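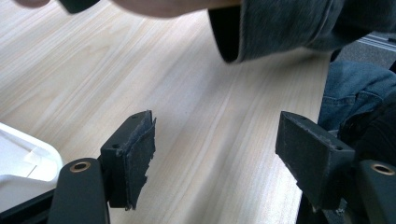 What do students do in the new Tristeo hand gripper program?

They build a two-finger gripper that is held in the hand, they use it to pick up and place things on a table, and they take care of it during the whole term.

By the Antwi School Press Office
January

ZELTEN – The Antwi School is pleased to announce that its robotics club opens the second season of Tristeo, a student project about gripping. This season 18 students take part. The project is made together with the workshop company Prikulton, which gives the club a room, tools and a grant of $1,000 for spare parts.

In the first season the club recorded 484 tries of picking and placing. The students wrote down every try in a shared notebook, also the bad ones. In 171 of them the object slipped or fell before it came to its place. The students studied these tries and found that many of them were made late in the term, when the finger pads were already old.

For this reason the second season gives more time to maintenance. Friction pads wear out, and a torn lower edge can change how the finger touches a small object. Each team will now check its pads before the session and write the condition in the notebook. A team may also decide to keep an old pad on purpose and compare it with a new one on the same object.

"We want that the students learn to look at the tool first, and only after this to blame the object," says the club in its plan for the season.

The club meets after lessons, from 3:30 p.m. until 5:30 p.m. Students work in pairs. One student holds the gripper and the other writes, and after half of the session they change. No experience in programming is necessary for joining. The season will finish in May with an open afternoon in Zelten, where families and other schools can try the grippers by themselves.

Schools that wish to start a similar club can ask the Antwi School press office for the parts list and the notebook pages. Both are free.

We use cookies to improve your visit on this site. Accept | Settings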